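Istum licensing rules: spirit measures to be checked every 22 months

Bars and hotels in Istum will have to present their spirit measures for checking on a fixed cycle under licensing conditions that take effect in June. The conditions apply to all premises with a full on-sales licence, including those that serve alcohol only with meals.

Until now, measures were checked when a licence was first granted and afterwards only if a complaint was received. The new conditions set an interval of 22 months between checks and require a written record to be kept behind the bar. The record must list each measure, its stated capacity, the date of its last check and the name of the firm that carried it out.
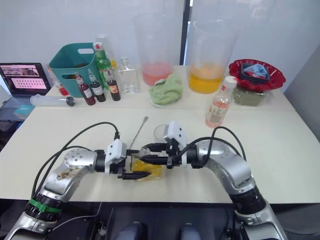 The change follows a survey of licensed premises in the Stokby and Troltotside wards. Inspectors tested metal thimble measures and fixed optics by weighing the water they delivered. Most were within tolerance. The faults that were found fell mainly into one group: thimble measures with dented walls, which held less than the capacity stamped on them. Optics gave fewer problems, although several delivered short when the bottle above was nearly empty and the chamber had not been given time to refill.

The survey also looked at free pouring, in which the spirit goes straight from the bottle into the glass without a measure. Free pouring remains permitted for mixed drinks containing three or more liquids, but not for single spirits sold by quantity. The licensing office said the distinction had been poorly understood, particularly in premises that had added a cocktail list to an existing pub trade.

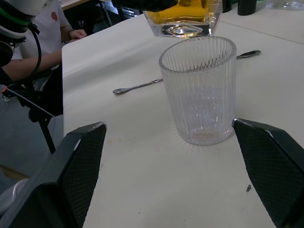 Under the conditions, a drink described on a menu by volume must contain that volume before ice, fruit or mixer is added. A drink described only by name is not affected, but the price list must state the quantity of any spirit that the customer can order as a single or a double. Price lists printed before June may be used until stocks run out, provided that a correction is displayed at the bar.

Lined glasses are treated separately. Where a glass is itself used as the measure, it must carry a capacity line and an approval mark. Plain tumblers may be used for serving but not for measuring. Plastic glasses used outdoors come under the same rule, and the office has advised operators of beer gardens to check existing stock before reordering.

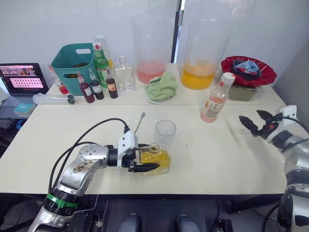
Testing will be carried out by Horrocks, which already holds the contract for shop scales and fuel pumps in the district. The firm will visit larger premises by appointment. Smaller ones may bring their measures to a counter at the Stokby depot, open on Thursday mornings. A measure that fails must be withdrawn the same day, and may not be reshaped and returned to use. Replacement optics can be fitted by the licensee, but must be tested before they are used for sales.

The fee is set at 100 for premises with more than three serving points. Others will pay a reduced rate, to be published with the application form. Premises holding a licence for part of the year only may ask for the check to be moved into their trading season.
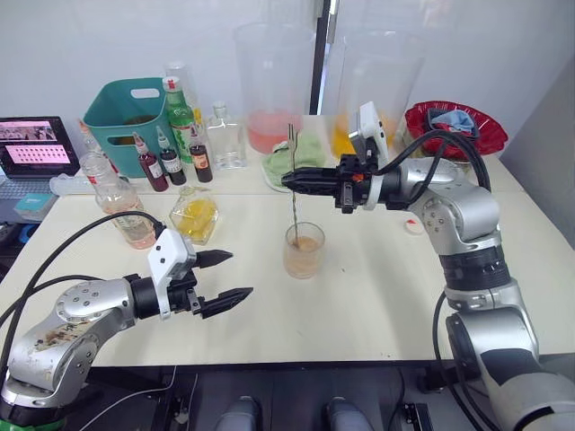 The conditions also cover storage at the serving point. Measures must be kept where staff can reach them without moving stock, a requirement aimed at temporary and event bars that work from a single table. A tabletop crowded with bottles and bar supplies will not in itself be a breach - the test is whether the correct measure is to hand when a drink is ordered. Event operators must carry a copy of the record to each venue.

Written comments on the guidance notes can be sent to the licensing office before the conditions take effect. The notes deal with layout and record keeping only, and the testing interval is not open to further comment.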